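3.2. La nappe comme surface de négociation

Il est d'usage, dans la littérature sur les objets domestiques, de traiter la nappe en une note de bas de page, quelque part entre le dessous-de-plat et le rond de serviette. Nous lui consacrons une section entière, ce qui nous a valu, de la part d'un relecteur, la remarque que le sujet était « sans doute épuisable en moins de lignes ». Le lecteur jugera.

Le corpus réunit 121 entretiens menés dans les foyers de Colent, complétés par l'examen des catalogues de la maison Davance, principal fournisseur de linge de table du canton jusqu'à sa fermeture en 2009. Les entretiens portaient sur l'ensemble du mobilier de cuisine. La nappe n'y figurait que par une question facultative, placée en dernière page de la grille, à laquelle les enquêtés ont répondu plus longuement qu'à toutes les autres, y compris celle sur l'héritage.

Une première distinction s'impose entre nappe de service et nappe de repos. La première couvre la table pendant le repas ; la seconde la couvre le reste du temps, et c'est elle qui reçoit le courrier, les clés, les légumes à éplucher et les devoirs de vacances. Les enquêtés ne confondent jamais les deux, même lorsqu'il s'agit matériellement du même tissu. Une habitante de la rue haute nous a ainsi expliqué qu'elle « changeait de nappe » chaque soir, opération qui consistait, vérification faite, à retourner la sienne.

La surface brillante occupe dans ce système une place ambiguë. On lui reconnaît la vertu d'être essuyée d'un geste ; on lui reproche de le laisser voir. Dans les foyers où elle est présente (fig. 2), elle fait l'objet d'excuses préventives adressées à l'enquêteur, qui n'avait rien demandé. Les motifs à carreaux échappent en partie à cette gêne. Ils sont réputés « gais », adjectif que le corpus n'applique par ailleurs qu'aux enterrements réussis et à une variété locale de dahlia.

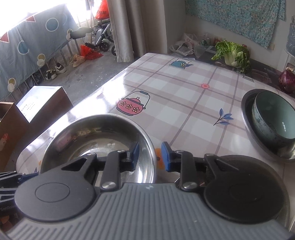
Figure 2. Nappe à carreaux blancs, rose pâle et mauves, surface brillante.

Les catalogues Davance confirment cette hiérarchie tout en prétendant l'ignorer. Le carreau y est présenté sous la rubrique « Tous les jours », l'uni sous la rubrique « Réceptions », et la nappe brodée sous une rubrique sans titre, imprimée sur un papier plus épais. La gamme Skilodero, lancée en septembre pour profiter, croit-on, de la rentrée, tenta de réconcilier les genres en proposant un carreau de réception. Elle fut retirée au catalogue suivant. Les ménages qui en avaient fait l'acquisition la rangent aujourd'hui avec les nappes de Noël, catégorie accueillante.

Le modèle de Pennington, fréquemment invoqué pour décrire la circulation des objets entre pièces nobles et pièces de service, rend mal compte de ces usages. Il suppose qu'un textile descend la hiérarchie domestique à mesure qu'il s'use : de la salle à manger à la cuisine, puis au garage, où il finit sous un pot de peinture. Or 5 enquêtés décrivent le trajet inverse. La nappe de cuisine, devenue introuvable dans le commerce, remonte vers la salle à manger, où elle accède au statut de souvenir et cesse d'être lavée. Le modèle ne prévoit pas de remontée. Ses partisans, consultés, ont proposé d'y voir des erreurs de rangement.

Reste la question de la taille. La quasi-totalité des nappes évoquées est décrite comme trop longue ou trop courte, et l'on serait tenté d'en conclure que les tables du canton obéissent à une norme inconnue des fabricants. L'explication est plus simple : les nappes s'héritent séparément des tables. La section 3.3 examine les solutions adoptées, à savoir l'ourlet, la pince et le déni, en s'attardant sur la dernière, de loin la mieux documentée.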